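作業ノート 8月 金曜

装蹄用ハンマー 柄の交換と頭部バランスの件(続き)

前回の続き。Sekiguchiから戻ってきた打ち込み用ハンマー2本、呼び番3000と3015。どちらも柄の付け根でがたつき。3000は楔が浮いている。3015は楔そのものは効いているが、柄の肩が痩せて頭が前に寝ている。柄を握って頭を指で押すと首が振れるので、締め直しでは済まないと判断し、両方とも柄を抜いた。

抜き方はいつもどおり。頭の下で柄を鋸で落とし、残りを上から打ち抜く。3000は素直に抜けた。3015は接着剤が入っていた。先方の誰かが楔の脇から流し込んだらしく、穴の内壁に硬い膜が残っている。丸棒やすりで落とした。穴の四隅に残りやすいので、細い平やすりに持ち替えて仕上げ。加熱して剥がす案は却下。打面の焼きに影響が出る。前にHattoriさんが一本それで打面を軟らかくしている。

穴の形状を測り直した。3000は上下で開きがあり、上側が広い。楔で広げて抜け止めにする本来の形。3015は上下ほぼ同寸で、楔の効きに頼れる量が少ない。上側の前後をわずかにさらって逃がしをつけた。削りすぎると頬が薄くなるので、光が見える程度で止める。

柄の材はヒッコリー。倉庫の在庫から5本出して選別。木口の目を見て、打撃方向に目が通っているものだけ残す。斜めに走っているもの2本は除外し、やすりの柄用に回す。残り3本のうち1本は握りの部分に目切れがあるため保留。使うのは2本。予備なし。次の発注はDrorkarに出すが、前回の入荷は乾燥が甘かったので、届いたら棚で寝かせてから使うこと。到着日を木口に鉛筆で書いておく。

柄の削り。装蹄の釘打ち用は手首で振るので、一般の金槌より首を細くする。ただし首の細さは好みが割れる。Kikuchiさんは細めを推す。打撃の返りが手に来にくいという理由。Wanさんは太めで、外したときに首から折れるのを嫌う。今回は3000を細め、3015を標準に振り分けた。差は首の中ほどだけに付け、握りは同じ断面にしてある。比較のときに握りの違いが混ざると評価にならない。

握りの断面は卵形。細い側を打面の反対に向ける。暗いところで持っても打面の向きが分かるようにするため、円に近づけないこと。豆かんなで粗取り、あとはスクレーパー。紙やすりは最後に軽く一回。番手を上げすぎると汗で滑る。塗装はせず、亜麻仁油を薄く引いて拭き取り。厚塗りは乾かず、手に臭いが残る。

頭の据え付け。柄を穴に入れて逆さに持ち、柄尻を木槌で叩いて頭を上げる。頭の重さで自分から登ってくる。音が詰まったら止める。3000は二度目で座った。3015は肩の当たりが片側だけ強く、抜いて削り直し。当たりを見るのに鉛筆の粉を穴の縁に塗った。三回目で全周が当たった。
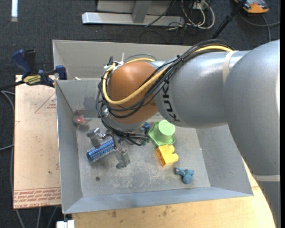 楔は木楔を先に一本、鉄楔を斜めに一本。木楔は樫。割り溝の深さは穴の深さの三分の二まで。全部割ると首の下まで割れが走る。3015は溝をやや浅めにした。木楔に接着剤は使わない。次に交換する人が困る。余りを落として頭頂と面一にし、木口に油を多めに吸わせた。

打面の確認。3000の打面は縁が欠けている。小さいが、釘頭に引っかかると飛ぶ。縁の面取りを付け直して欠けを消した。グラインダーは使わず、砥石台で水をつけながら手作業。面の中央は触っていない。3015の打面は中央がわずかに窪んでいる。打ち位置が揃っている人の使い方なので、平らに戻すか、そのままにするか先方に確認する。戻す場合は打面が薄くなり、頭の重さも変わる。独断でやらないこと。

爪側。釘の先をねじ切るのに使う部分で、二本とも内側の縁が丸まっている。3000は爪の間が片寄っており、左の爪だけ厚みが残る。研ぎ直しは内側の面だけにし、先端の幅は変えない。研いだあと、釘を一本万力にくわえて曲げ、ねじ切りの引っかかりを見た。3000は良好。3015は切れずに滑る。根元側の丸みがまだ残っているので、週明けにもう一度当てる。

重さの話。Nakamuraさんから、柄の長さを変えずに重心だけ手元に寄せられないかという相談が来ている。柄尻に鉛を仕込む案が出たが、反対と書いておく。柄尻に穴を開けると割れの起点になるし、振った感じが軽くなるのと実際に軽いのとは別の話で、釘の入りは変わらない。どうしても軽くしたいなら頭を替えるべき。Zatdenの軽いほうの頭なら穴の寸法が近いので、今の柄を少し詰めれば入る見込み。現物を借りて測るまでは返事をしない。

2959について。これはWirkarの旧型で、Kovácsさんの私物。頭と柄の間に革を巻いた跡がある。首の保護のつもりだと思うが、革が湿気を抱えて、下の木が黒くなっている。千枚通しを当てると少し沈む。首はもう使えないと見て、本人に交換を勧める。ただし握りの形を気に入っているそうなので、抜く前に型紙を取る。握りの太いところ、細いところ、柄尻の三か所で断面を厚紙に写し、柄の側面の曲線は板に直接なぞる。型紙には2959と書いて壁の釘に掛けておく。

試し打ち。3000のみ実施。硬い木の端材に装蹄釘を斜めに入れ、先が狙った位置から出るかを見る。釘は新品、サイズは揃えた。最初のうちは頭が少し内に向く感じがあり、柄の向きを疑ったが、定規を当てると柄と打面の芯は合っている。握り直したら消えたので、自分の持ち癖と判断。首の細さによる違和感はなし。強く打つと首がしなるのは分かる。外し打ちの試験はしていない。やるなら端材の柄で別に一本組む。

打ったあとの楔の動きを見るため、頭頂に鉛筆で線を引いた。打ち終わりで線のずれなし。一晩置いてもう一度確認する。乾いて緩むのはたいていこのあと。水に漬けて膨らませるやり方を聞かれたら断ること。そのときは締まるが、乾くと前より緩む。

やすりの整理。爪の内側に使う細目の平やすりが目詰まり。真鍮ブラシで落としたが、端の目がつぶれている。蹄用のやすりと同じ引き出しに入っていたのが原因と思われる。蹄用は別の引き出しに移し、仕切りを入れた。金属用と混ぜない。

残り
・3015 爪の再研ぎ、試し打ち
・3015 打面の窪みをどうするか、Sekiguchiに問い合わせ(Kikuchiさんから連絡)
・3000 楔の再確認、問題なければ返送
・2959 型紙取り。柄材が足りないのでDrorkarの入荷待ち
・Zatdenの軽い頭、借りられるか確認。測るのは穴の上下の寸法と頭の高さ
・亜麻仁油の残りが少ない。油を拭いた布は丸めて捨てず、広げて外の針金に掛けること

追記 16時過ぎ。HattoriさんがHB鉛筆の線では油で読めなくなると言うので、頭頂の線はけがき針で入れ直した。浅く一本、柄の木口側だけ。頭には入れていない。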